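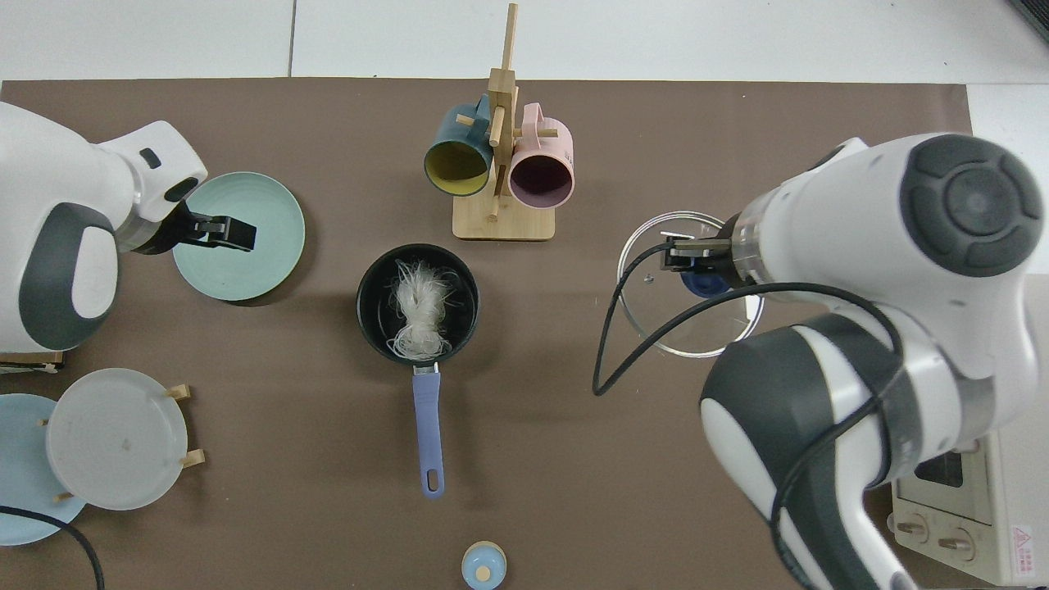

Section 3. Loading the dishwasher

Read this section before the first full load. The Trostness 669 must be level, connected to the water supply and run once empty, as set out in Section 2.

3.1 Preparing the dishes

1. Scrape food into the trash. Small crumbs can stay on the plate. Bones, seeds, labels and toothpicks must come off.
2. Do not rinse under the faucet unless the load will wait overnight. For an overnight wait, run the Rinse Hold program with the door latched.
3. Soak pans with burned-on food for 30 minutes in warm water, then drain them.
4. Check the underside of each item for a dishwasher mark. Wash by hand anything made of wood, cast iron, pewter or crystal.

CAUTION: Do not put paper towels, cotton pads or sponges in the machine. Loose fibers collect in the filter and can stop the pump.

3.2 Lower rack

1. Pull the rack out until it stops.
2. Stand plates between the tines, facing the center of the machine. Leave one slot open between deep plates.
3. Place pots and mixing bowls face down along the sides.
4. Fold the rear tines flat if a pot will not sit level. Press the gray tab and push the tines toward the back.
5. Turn the lower spray arm by hand. If it touches anything, move that item.

Note: Plates wider than the lower rack allows will hit the upper spray arm. Raise the upper rack first (see 3.3, step 1). 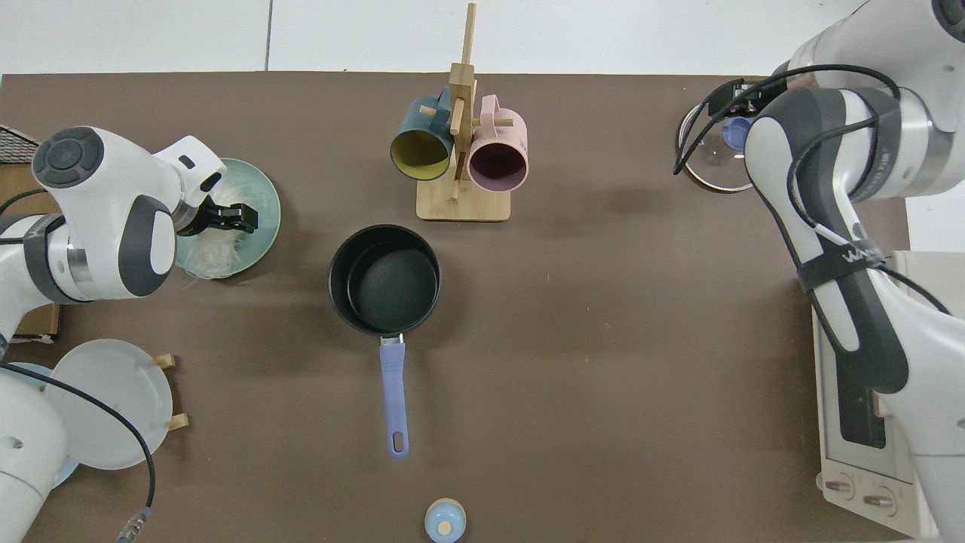

3.3 Upper rack

1. To raise or lower the rack, empty it, squeeze both side levers and lift or press evenly. Both sides must click at the same height.
2. Load cups and glasses upside down, between the rows of tines and not over them.
3. Lean stemware against the folding shelf.
4. Lay long utensils flat. Knives go with the blade down in the cutlery basket.

CAUTION: Close the upper rack before pulling out a full lower rack. The machine can tip forward if it has not been fastened to the countertop.

3.4 Cleaning the filter

Clean the filter once a month, or when code 2401 shows on the display.

1. Switch the machine off and remove the lower rack.
2. Turn the filter cup to the left and lift it out.
3. Rinse both parts under running water. Use a soft brush on the mesh.
4. Put the flat filter back first, then the cup. Turn the cup to the right until the arrows meet.

If the code returns after cleaning, check the drain hose for kinks (Section 6).

Revised 1 April 2025. Text: Yolotzin Rosales. Technical review: Đức Phí.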